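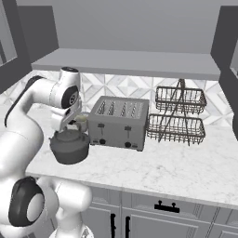 The Well at Tarkdale

Print this page | E-mail this to a friend

The water at Tarkdale was supposed to cure the chest, the knees and, if you paid extra, a guilty conscience. Yesenia Meléndez had read the leaflet twice on the bus and believed none of it. She had come because her mother had drunk the stuff every November for most of her life and had died, at a good age, of something else, leaving instructions that one last bottle be fetched and poured on the roses.

"You'll be wanting the large," said the man at the hatch. His badge said Hou.

"What's the difference?"

"Size."

"And the price?"

"The small is 2 pounds. The large is 100."

She looked at him for some sign of shame. He was doing up his cardigan.

"That's a very big jump for a bigger bottle."

"The large is drawn at dawn."

"By whom?"

"By me."

"And what time do you get here in the morning?"

Hou thought about this. Behind him a tap dripped into a bucket. It was a kitchen tap, the kind with a red dot and a blue dot on it, and the pipe ran up the wall and out through a hole stuffed with newspaper.

"The bus gets in at half past nine," he said.

Yesenia bought the small. He wrapped it in tissue and gave her a card to sign, for the book of cures. There were 1,501 names in it already, he told her, going back to the old king's time. She turned the pages. A great many of the old king's subjects had used the same green biro.

"My mother's in here, is she?"

"What name?"

She told him, and he ran his finger down the columns slowly, licking it between pages. She waited for him to say yes. Of course he would say yes. He would find some smudge and swear to it, and then he would mention the large bottle again.

"No," said Hou. "She never would sign. She said it was tap water."
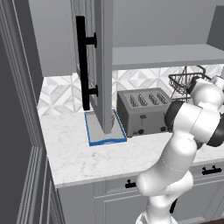 Yesenia put the bottle down on the ledge.

"She came every year."

"She did. She had the bench there, by the wall. She'd bring a sandwich, cheese mostly, and tell people in the queue they were being robbed. One year a coach party came over from Maduvgate and she sent the lot of them home. I lost 500 pounds that day." He sniffed. "Then she'd buy a small and go for her bus."

"Why would she buy it?"

"I never asked. I thought she might stop."

It was a good story, and she went over it for the join. He could have got the sandwich from anybody. Plenty of people disliked queues. But her mother had called the vicar a thief to his face at the Bomora fête, over a jar of chutney, and had then paid for the chutney.

"Is it tap water?" she said.

Hou looked round at the tap, and the bucket, and the newspaper.

"It comes out of a tap," he said.

She had forty minutes until the bus. She took the bottle across to the bench, which was damp, and sat on the leaflet. A couple with walking sticks were coming up the path, arguing over whether to get the large.

"Excuse me," said Yesenia.

Print this page | E-mail this to a friend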